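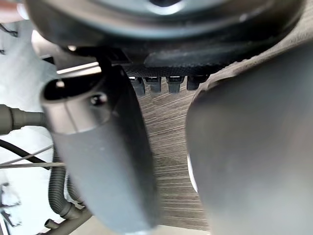 I caught Nanna Juhl at Rerari while she was deep in a hand comparison, and she kept talking with one eye on the controller. "The Trevo fingers cost us 3400 and I love them," she told me. "But cups! Cups are where you find out."

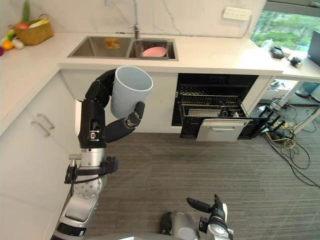

She's been through 412 grasps so far, most of them with dishes. I asked if more fingers are better. "For a mug, sure. For a flat plate I'd take two fat ones any day." Her colleague Ferdinand Ruchti disagrees (loudly, from the next room).
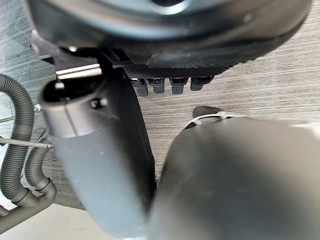

And the wrist camera? "Oh, I'd keep that over anything," she said. "I moved it 8 millimeters last month and had to redo the whole calibration. Ask me about it after lunch."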